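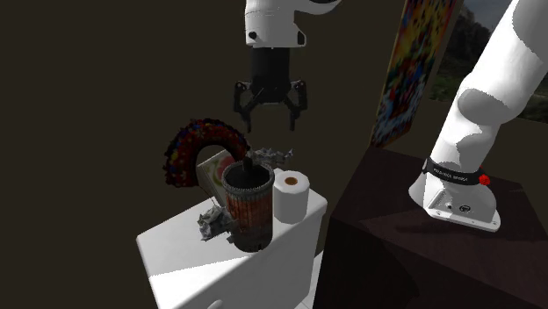 Attachment A to item 3. Simulated washroom cell: single arm on table mount, parallel gripper open over the fixture top.

Skomon Facilities Automation Working Group
Minutes, September meeting
Held in the Storside meeting room. Opened 1:30 p.m. Quorum present.

1. Previous minutes
Accepted with one correction: the spare finger set is to be charged to consumables, not capital.

2. Budget position
The equipment line stands at $625 uncommitted for the current quarter. The arm purchase is on a separate capital request and does not draw on this line. Software licences are paid to year end.

3. Simulation results and cell layout
The group reviewed the rendered layout in Attachment A. The arm stands on a dark table to the right of the white fixture. Items on the fixture include an upright toilet paper roll, a tall patterned container with a thin rod standing in it, a card leaning on a coloured arch, and crumpled grey objects.

Spacing was discussed. The roll sits close beside the container, and with the fingers spread there is concern about side contact on a straight downward approach. Agreed to test the roll first, then the container, with the grey objects left in place for both.

Eleven layouts have been built in the Kutus simulator to date. Agreed that 80 trials per layout is enough to support a decision on the gripper. The painting behind the table stays in the model. Removing it would mean redoing the lighting baseline.

4. Gripper options
Two options were tabled.
(a) Keep the parallel gripper and buy softer finger pads from Amini at $125 a set.
(b) Move to a suction tool. No firm quote received. Would also need an air supply at the table.
Members favoured (a) for this quarter. Crumpled and uneven surfaces were noted as a poor match for suction. Option (b) is to be held over until a written quote is in hand.

Moved and seconded: that two sets of finger pads be bought from the equipment line. Carried.

5. Table and mount
The physical table has not been ordered. Height and footprint are to be taken from the simulation model so that measured reach can be compared directly. The drawing must show the bolt pattern of the base plate and clearance for the arm cable. Request for a second table deferred.

6. Actions
Simulation lead: run roll and container trials, report failures by grasp angle.
Purchasing: place pad order, obtain suction quote including fittings.
Workshop: table drawing, with bolt pattern, before the next meeting.

7. Other business
Access to the Storside room on Sunday was requested for a long simulation run. Approved, subject to sign-in at the front desk.

Closed 2:40 p.m.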